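How to Prepare a Desktop Computer for Donation or Reuse

Ostrowski Equipment Reuse Program
Last revised January 28, 2024

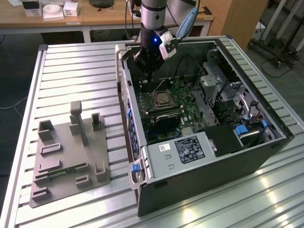 This guide sets out the steps that departments and individual donors are asked to complete before a desktop computer is handed over to the Ostrowski Equipment Reuse Program. It covers eligibility, records, data removal, basic cleaning, testing, packing, and delivery. It applies to tower and small desktop computers only. Laptops, tablets, and printers are covered by separate guides available from the program office.

Donors who have only one or two computers may complete the steps in a single afternoon, apart from the time needed for the data removal tool to run. Departments replacing a full room of equipment should read the section on group donations first.

Before You Begin

Confirm that the computer may be donated. Equipment bought with grant money may carry conditions that continue after the grant has closed, and leased equipment must be returned to the leasing company. If the purchase record cannot be found, contact your business office before going further.

The program accepts a desktop computer when all of the following are true:

The computer turns on, or the fault that prevents it from turning on is known and written down.
The case is complete, including side panels and drive covers.
There is no sign of water damage, burning, or swelling of parts on the main board.
The computer is not subject to a legal hold or records request.

Computers that do not meet these conditions should be sent to the recycling center at Skesard. Recycling uses a different form, and the two forms cannot be exchanged once a pickup has been scheduled.

What You Will Need

A Phillips screwdriver, size 2
A grounding strap
A can of compressed air or a small electric blower
Soft, lint-free cloths
A USB drive of 8 GB or larger
Masking tape and a permanent marker
One copy of the Donor Record for each computer
Small bags that can be closed, for loose screws

Step 1. Complete the Donor Record

Fill in the Donor Record before opening the case or erasing any data. The model and serial number are usually printed on a label on the rear or side of the case. Copy both exactly, including any leading zeros. Where the label is worn, the serial number can often be found in the setup menu when the computer starts.

Enter the department asset number, if there is one, in the second box. Leave asset tags in place. The program removes them after the transfer has been recorded, and a missing tag delays the transfer.

Known faults should be described in plain terms. "Front USB ports do not work" is more useful to the receiving technician than "port issue." If the computer was withdrawn because it was slow, say so. Slowness is not a fault and does not affect acceptance.

Step 2. Save and Transfer Files

Ask each person who has used the computer to confirm in writing that all needed files have been moved. An email message is sufficient. Keep these messages with your copy of the Donor Record.

Pay particular attention to the following locations, which are often missed:

The desktop and downloads folders of every user account, including old ones
Email archives stored on the computer
Saved browser bookmarks
Scanner output folders
Databases belonging to older programs, which may be stored in the program folder

Sign out of all online accounts and release any software licenses tied to the computer. Some licenses cannot be released after the drive has been erased, and the vendor may charge for a replacement. Departments that use Florik for license tracking should mark the seat as "returned" and print the confirmation page.

Open files from the new location before proceeding. A copied folder that appears complete may contain files that did not copy correctly.

Step 3. Erase the Drive

Data removal is the responsibility of the donor. The program repeats the process on arrival, but it does not accept computers on the understanding that the drive will be erased later.

Traditional hard drives should be overwritten in full, with one complete pass followed by verification. Solid-state drives should be erased with the secure erase command provided by the drive maker or by the computer's setup menu. Overwriting a solid-state drive is not an accepted method. If you are unsure which type is installed, look up the drive model number before choosing a method.

Deleting files, emptying the recycle bin, and performing a quick format do not remove data and are not accepted.

To use the program's standard tool, Briltine:

Copy the tool to the USB drive by following the instructions on the download page.
Disconnect the computer from the network and remove any other external drives.
Start the computer from the USB drive.
Select every internal drive shown in the list. Many computers contain a second drive that users were never aware of.
Choose the method that matches the drive type and confirm.
When the process has finished, save the report to the USB drive and print it.

Erasing a large hard drive can take many hours. Place a sign on the computer so that it is not switched off by mistake. If the process stops before it is complete, start it again from the beginning.

Drives that cannot be erased must be removed and sent for destruction. Write "drive removed" on the Donor Record. A computer without a drive remains eligible, and the mounting screws and trays should be included in a labeled bag.

Step 4. Clean the Computer

Shut down the computer, unplug the power cord, and hold the power button for a few seconds. Move the computer to a clean work surface in a well-ventilated area. Put on the grounding strap before removing the side panel.

Lay the tower on its side with the open side facing up. Hold each fan still with one finger and use short bursts of compressed air, keeping the can upright. Work from the top of the case toward the bottom. Clean the power supply from the outside only. Do not open the power supply under any circumstances, as it can hold a dangerous charge after it has been unplugged.

Do not use a household vacuum cleaner inside the case. Do not apply liquid cleaner to any internal part. Stubborn dust on fan blades may be wiped with a dry cloth.

While the case is open, check that memory modules and expansion cards are fully seated and that no cable rests against a fan. Loose cables may be tied back. Do not remove the processor or its cooler. Parts should not be exchanged between computers, even when the result would be a better machine, because the Donor Record would no longer match the contents.

Wipe the outside of the case with a slightly damp cloth. Remove stickers, except for asset tags, serial number labels, and software license labels. Adhesive residue may be left for program staff to remove.

Step 5. Test the Computer

Replace the side panel, reconnect the power cord, keyboard, and monitor, and turn on the computer. Since the drive has been erased, a message stating that no operating system was found is expected.

Enter the setup menu and confirm that the processor, the full amount of memory, and each drive are listed. Remove any setup password. A computer that arrives with a setup password cannot be prepared for a new user and will be returned to the donor.

Set the date and time to the correct values, shut down the computer, and unplug it for 7 minutes. If the clock is wrong when the computer is turned on again, note on the Donor Record that the battery needs to be replaced. Donors are not required to replace it.

Step 6. Pack and Label

Close the case with all of its original screws. Coil the power cord and tape it to the top of the case. Place the keyboard and mouse in a bag and label the bag with the serial number of the computer.

Write the last four characters of the serial number on masking tape and attach it to the front of the case. Fold the Donor Record and the printed erase report together and tape them to the left side panel. Do not place papers inside the case.

Towers should be transported upright or lying on the side opposite the main board connectors. Original boxes are welcome but are not required. Where no box is available, wrap the tower in a blanket or moving pad. Loose foam pieces should be avoided, as they enter the case through the vents.

Step 7. Arrange Delivery or Pickup

Individual donors may bring computers to the receiving desk during posted hours. An appointment is not needed for one or two computers. Bring a form of identification and allow time for the receiving clerk to compare the serial number with the Donor Record.

Departments may request a pickup through the online form. The pickup location must be on the ground floor or served by an elevator, and a department representative must be present to sign the transfer sheet. Shipments over 200 pounds must be placed on a pallet and wrapped.

Group Donations

Departments donating a full room of computers should submit a single summary sheet in addition to the individual Donor Records. For donations of more than 100 computers, contact the program office before any equipment is moved so that storage space can be reserved. Deliveries of this size are not scheduled in November, when the annual inventory takes place.

It is strongly advised that one person be assigned to keep the erase reports. Missing reports are the most common reason for a group donation to be held at the receiving desk, and the whole group is held until the matter is settled.

After the Donation

A receipt is issued when the computer has passed inspection. Departments should use the receipt to remove the computer from their inventory. Individual donors may keep it for tax purposes, although the program does not assign a dollar value to donated equipment and cannot advise on deductions.

Copies of the Donor Record and erase report are kept by the program for 7 years. Requests for the return of a computer or any of its parts must be made in writing within 90 days of the date on the receipt, and can be granted only if the computer has not yet been assigned to a new user. Data cannot be recovered from a returned computer.

Related Guides

Preparing a Laptop for Donation
Preparing a Printer for Donation
Sending Equipment to the Skesard Recycling Center
Using Briltine on Computers with More Than One Drive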